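About Flilel
1 min read

Flilel builds hand-held gripper tools and the software that turns their recordings into training data for robot arms. The company was started by Shahla Shahbazi and has 15 employees. Our first product, Dokeck, is used for tabletop pick-and-place work.

We hold an open day every June at our Testside office. Last year 187 visitors signed in. Sessions run in groups of 4, and each visitor gets a turn closing the fingers on small, soft items at a round table.
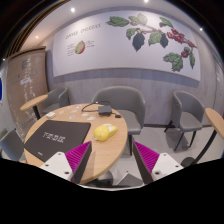

Groups then move on to the software demonstration. School parties should write to us before booking.

245 shares | 2 comments

Reddy: Is the finger spacing adjustable?

mpk_dan: Went last June. Harder to aim than I expected.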